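Folding and Sorting Helpers Wanted at the Tudimo Clothing Room, Prollstead

Part time, paid, starting in September

If you are the sort of person who finds a basket of clothes oddly soothing, we would love to hear from you. The Tudimo clothing room takes in donated garments from all over Prollstead, sorts them, folds them and sends them back out to families who can use them. We have been growing faster than we expected (a lovely problem to have!) and we are now looking for 6 new helpers to join us for the fall and winter.

We handle up to 2,000 pieces in a busy month, and every one of them gets opened out, looked over and folded before it goes on a shelf. Some arrive pressed and stacked. A great many more arrive in a ball. Your job would be to take that ball, find the neck, find the hem, and turn it into something a person would be pleased to pick up.

What you would be doing

Most of a shift is spent standing at a table. You take a piece from a bin, shake it out, lay it flat and smooth it from the middle toward the sides. You check the collar, the seams and the front for stains or worn spots. Anything marked goes to the wash pile or the rag pile, and we will teach you how to tell which is which. Everything else is folded to our standard size – a flat rectangle, edges tucked under – and stacked by color.

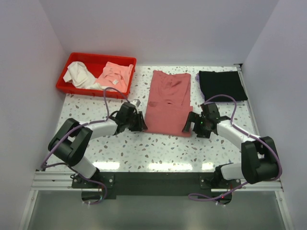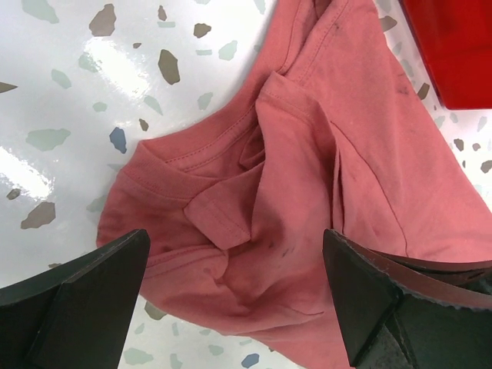

T-shirts are the bulk of it, and they are trickier than they sound. A sleeve doubles back inside the body, or the neckband twists around, and you can spend a good minute working out which side is up. Small dark specks are easy to miss when the fabric is bunched, so we ask everyone to flatten first and judge second. Please don't worry if you have never folded to a pattern before. New helpers work beside an experienced folder for the whole of their first week, and we would much sooner have a careful pile than a tall one.

Other tasks come up as well. Bins need carrying from the receiving door to the tables, shelves need straightening, and now and then a big delivery comes in from the Majumder laundry and we all pitch in until it is put away.

Who we are looking for

You should be comfortable on your feet for a few hours and able to lift a full bin of clothes with a partner. Good light and good eyes matter more here than speed, so bring your reading glasses if you use them. You need to be 18 or older. Retail or laundry experience is welcome, but plenty of our best folders learned on their own kids' shirts, and students, retirees and people coming back to work after a long break have all done well with us.

Hours and pay

We can offer up to 21 hours a week, split into morning and afternoon shifts. Mornings start at 8:30 and afternoons at 1:00. Tell us which you prefer and we will do our best, although we do ask that everyone be willing to cover the other shift once in a while. Training is paid at the full rate. There is coffee, a decent break room, and a radio whose station is settled by whoever gets in first.

How to apply

Stop by the Tudimo clothing room at 604 Ornevon Street, Prollstead, between 9:00 and 4:00, and ask at the front counter for a helper form. It is one page long. You can fill it in there or take it home and drop it through the mail slot after hours. Please include a phone number and the best time of day to reach you.

We will invite people in for a short visit, which is mostly a walk around the room and a chance to fold a few things with us and ask whatever you like. Wear comfortable shoes, and feel free to bring a bag of outgrown clothes along if you have one waiting by the door.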